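How the Planda basin gets its weather

Sunday, April 22, 2018

Print | E-mail
Shares 13 | Comments 5

The Planda basin is usually listed in travel guides as temperate, with a cool winter and a warm summer. The climatologist who has kept the district record for most of her working life thinks the label is correct and of little use to anyone planning to go there. We met at the record office in Furnent, on the coastal side of the hills, where it had rained since before breakfast.
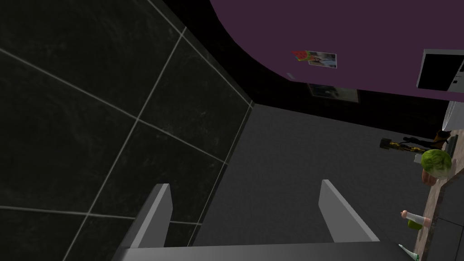
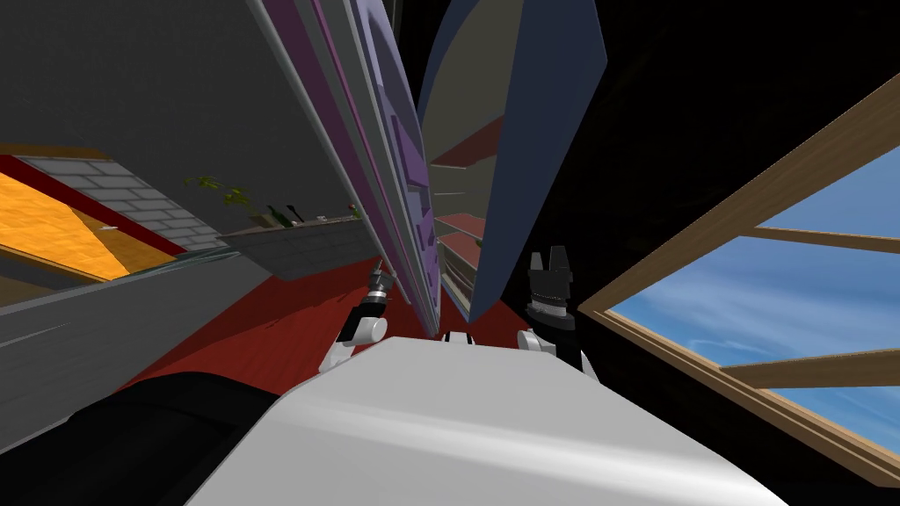
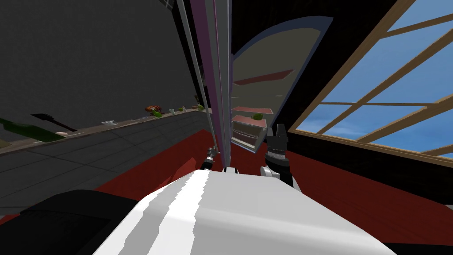
Computer-rendered views with robot grippers.

She began with the map. The district runs inland from the sea at Furnent, climbs to the Flindolum plateau, and then drops into the basin. The floor of the basin lies 400 metres below the plateau edge, and the two are close enough that a person in Planda can see the buildings at Flindolum on a clear day.

"People look at the distance and assume one climate," she said. "The distance is small. What matters is the height, which way the slope faces, and what the air has crossed before it arrives."

The prevailing wind is westerly. Air comes off the sea carrying moisture, is lifted by the hills behind Furnent, cools as it rises and drops much of its rain on the seaward slope. By the time it descends into the basin it is warmer and drier. She described this as an ordinary rain shadow, unusual only in how sharp the edge is.

The mean annual rainfall at the basin floor is 386 millimetres. Furnent receives several times that amount. She was unwilling to give a single figure for the plateau, where the total depends heavily on which gauge is read.

"The western edge of Flindolum is wet. The eastern edge is not much better off than the basin. If you average them you get a number that describes nowhere."

Rain in the basin falls mainly in late spring and early summer, with May the wettest month in most years. Much of it comes as showers that build over the heated slopes in the afternoon and drift out across the floor. Furnent has its wettest spell in autumn and early winter, when the sea is still warm and the depressions are more frequent. A visitor who reads the Furnent averages and packs for Planda will therefore be wrong about the season as well as the amount.

I asked whether the snow followed the same pattern. She said that it did not, or only in part. Snow at Furnent is rare and does not lie. On the plateau it lies for weeks, drifting against the walls on the eastern side of the road. In the basin it is cold enough for snow through much of the winter, but there is often nothing to fall.

"A frost there is usually a dry frost. The ground goes hard and stays hard. The farmers would prefer some snow on top of it, to keep the cold out of the soil."

The cold in the basin has its own cause. On still, clear nights the ground loses heat, the air in contact with it cools, and the denser air drains down the slopes and collects on the floor. There is only one gap in the surrounding hills, where the river leaves, and it is narrow. The cold air accumulates faster than it can escape.

The result is a temperature inversion, in which the air is colder at the bottom than higher up. On such mornings the plateau station commonly reads 5 degrees warmer than the one on the basin floor. Fog often forms within the cold layer and can persist into the afternoon in midwinter, with Flindolum in full sun above it.

"We get telephone calls about this," she said. "Someone has driven down from sunshine into freezing fog and would like to know why the forecast was wrong. The forecast was for the district. Most of the district was in sunshine."

The pool of cold air breaks up either when the sun is strong enough to warm the floor or when the wind rises enough to mix it away. In winter it is nearly always the wind. A strong westerly can clear the fog in less than an hour, and the temperature climbs quickly as it does. She has traces on which the line is close to vertical.

The network consists of 13 stations. Most record temperature, humidity and rainfall; those on the plateau edge also record wind. The older rain gauges were supplied by Pavlović, a local instrument maker that no longer trades, and a few are still in use beside their replacements. Keeping both was her decision.

"When you change the instrument you change the record. The new gauge catches a little more in wind than the old one did. Unless you run them side by side for some years, you will report an increase in rainfall that is only an increase in catch."

She considers the overlap now sufficient at the basin stations and insufficient on the plateau, where wind affects the catch most and where ice has twice stopped the new equipment. The earlier readings from Flindolum have been adjusted, and the published tables mark the adjusted values with an asterisk. She asked that this be mentioned, as the asterisks tend to be dropped when the tables are copied.

There is also the question of where the stations stand. The Furnent station was moved once, from the harbour to its present site on the slope above the town. The harbour site was milder at night in winter and slightly cooler on summer afternoons, both effects of the water. The two series overlap for roughly a year, less than she would like.

On the subject of change she was cautious. The nights have become warmer at the coast and on the plateau. In the basin the signal is less clear, as the minimum temperature there depends largely on how many still nights there happen to be in a given winter. Two settled winters together can hide a trend of that size. The rainfall totals show no change that she would defend, though she thinks the summer showers may be heavier when they occur.

"The daily readings cannot answer that. You need the amounts by the hour, and we only have those for the recent part of the record."

The vegetation marks the boundaries fairly well. The seaward slope above Furnent is woodland with ferns and moss to the top. The plateau is rough grass and bog in the west, turning to heath further east. The basin has thin pasture, with orchards on a band of the south-facing slope above the usual level of the fog. Below that band the blossom is lost to frost too often. The orchards were laid out long before there was a thermometer in the district, and their lower limit agrees closely with the top of the cold layer as the stations record it.

For visitors her advice was brief. Late spring is the best time for the plateau, provided that some rain is accepted in the afternoon. Early autumn suits the basin, when the days are dry and the fog, if it forms, has usually gone by mid-morning. In summer the basin floor is hot by day and cool enough after dark for a jacket. Furnent is mild throughout and should be visited with a coat at any time.

The road between Flindolum and Planda descends through the inversion in a series of bends, and in winter the surface can be dry at the top and icy at the bottom. There is a thermometer on a post at the third bend. She checks it against her own when she passes, and says that it reads slightly high.

Print | E-mail
Contact | Copyright 2018, all rights reserved | Back to top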